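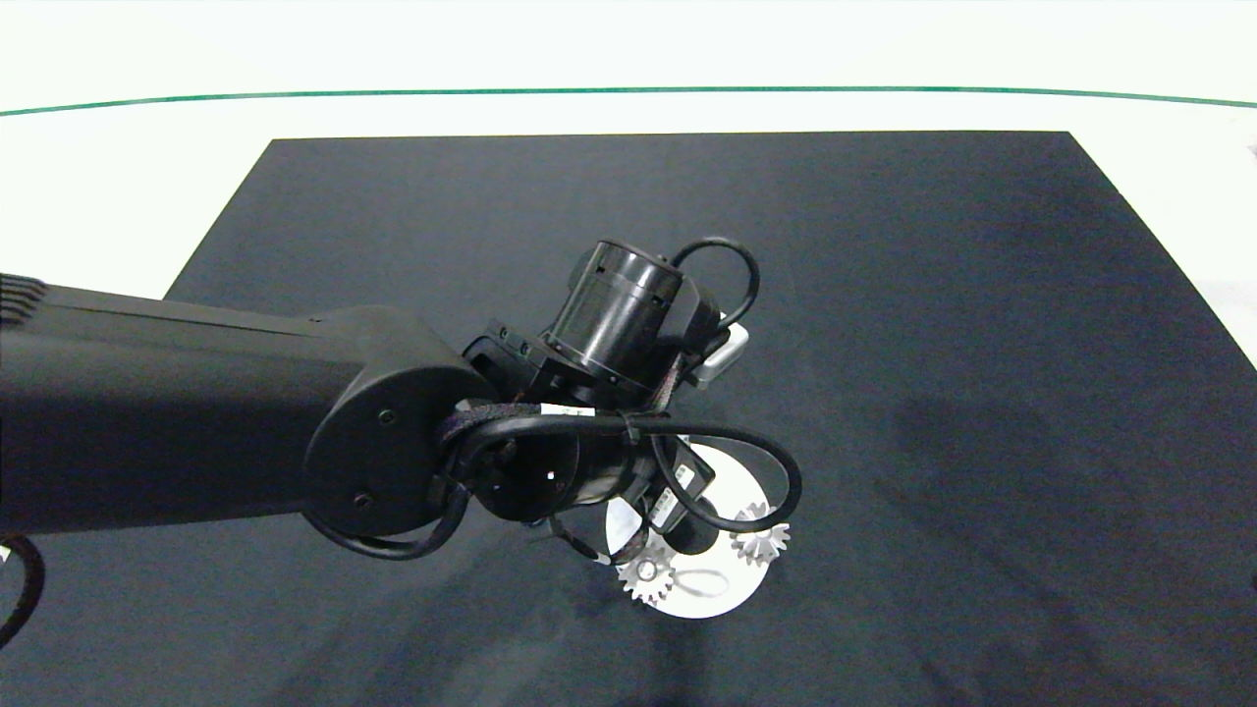 Dos engranajes gris claro en su disco blanco.

Reloj de pared Hamann para montar: reseña rápida
30 de enero de 2020

Lo compré en septiembre, lo monté en Navidades y escribo ahora, con el reloj colgado en el pasillo. Voy deprisa que tengo otras dos reseñas pendientes.

Qué es. Reloj de péndulo en kit, con pesa, sin pilas. 50 euros en la tienda de Drornard, envío aparte. Péndulo de 40 cm, o sea que pared alta y despejada. En la caja: marco de contrachapado precortado, ruedas de plástico, ejes de acero, cordel, pesa para rellenar (arena no incluida, avisados quedáis) y un manual.

El manual. Flojo. Traducido a la carrera, el paso del escape viene en un dibujo del tamaño de un sello. Acabé mirando la versión alemana, que trae un plano decente a doble página. Si no leéis alemán da igual, con el plano basta.
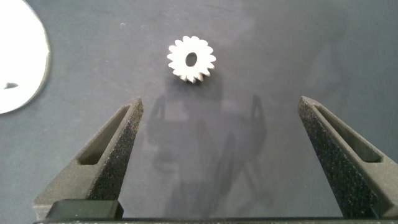
Yen-ting Wan

Montaje. 8 horas en tres tardes. El marco encaja a la primera, casi sin cola. Los ejes ya son otra cosa: dos venían con rebaba y hubo que pasarles lija del 600. Sin eso el tren de ruedas se frena y te vuelves loco buscando el fallo. Yo perdí una tarde entera asi. Consejo: antes de poner la pesa, girad todo a mano y escuchad. Si roza, se oye.

Lo peor, el áncora. Se ajusta con un tornillito que se mueve solo en cuanto lo miras. Una gota de fijador de roscas y listo, pero eso tampoco viene en el manual — lo saqué del foro, de un mensaje de Siu-ming Yen al que le debo una cerveza.

Precisión. Primera semana, un desastre, adelantaba cinco minutos al día. Bajando la lenteja del péndulo vuelta a vuelta se va corrigiendo. Ahora pierde uno por semana. Para un reloj de este precio, estupendo.

Ruido. Tic tac fuerte. En el dormitorio ni de broma. En el pasillo se agradece, mi padre dice que suena como el de su casa de antes.

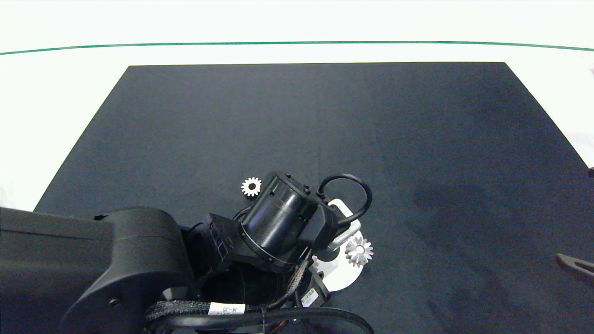
Tapete oscuro, mesa blanca.

Cuerda. Se sube la pesa cada día, por la noche. Se olvida, claro. El Storkow, que es el hermano mayor, aguanta tres dias pero cuesta el doble y es más feo. Ese se lo probé a Pui-shan Tai el año pasado y el marco se le alabeó junto al radiador. Este de momento recto.

A favor: precio, encaje del marco, piezas de repuesto sueltas (pedí un eje y llegó en cuatro días).
En contra: manual, rebabas, el dichoso tornillo del áncora, cordel que se deshilacha. Cambiadlo por hilo trenzado de pesca.

Nota: 8 sobre diez. Con un manual en condicones, nueve.

Actualizo si se para.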